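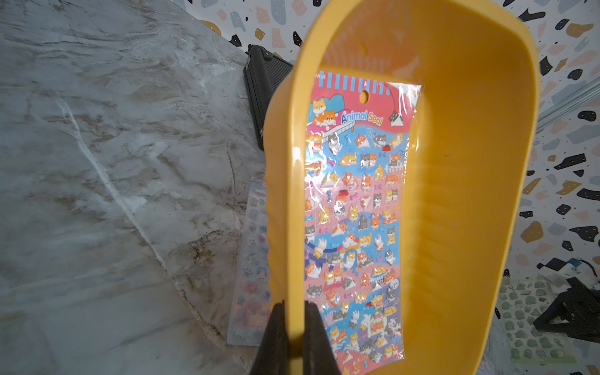

"Animal Seal" sticker sheet in a yellow plastic basket.

Packing helpers wanted for the small goods room (part time, from July)

Hastier is a small online shop for stationery, stickers and paper gifts. We are looking for 4 persons who like to work with small things and can keep their attention on them for a whole shift. The work is in our packing room at Lodhi, on the ground floor.

What the work is

Each customer order gets its own basket. You take the order slip, go along the shelves and put the articles in the basket, then bring it to the packing table. There you compare the articles with the slip one more time, wrap them and close the envelope. We have 1431 different articles at the moment, and many of them are sticker sheets in clear packaging. Puffy stickers must stay flat and must not go under heavy things like notebooks or tape rolls. Please check also the hanging hole and the header of every sheet. If it is torn or bent, the sheet goes to the box for second choice and you take a new one.

In the quiet hours you will refill the shelves, fold cartons and wipe out the baskets. In a busy month we send 3000 envelopes, so some afternoons are quite full.

What we ask

You can read order slips in English and write article numbers clearly. You can stand for a shift of four hours, with a pause of 15 minutes. Experience in a shop or a warehouse is welcome but it is not a condition. Students and retired persons are also welcome to apply.

What we offer

Paid training during the first two weeks, a fixed shift (morning from 8:30 or afternoon from 1:30), free coffee and tea, and a staff discount on all our articles, including the Tisitier notebooks. We pay by the hour and we will tell you the rate when we first speak by phone.

How to apply

Please send a short letter and your phone number to Simone Holanda, packing room, and write reference 261 in the subject line. Tell us which shift you prefer and from which week you are free. A long résumé is not necessary. Applications that come through the agency Akent are also accepted, with the same reference.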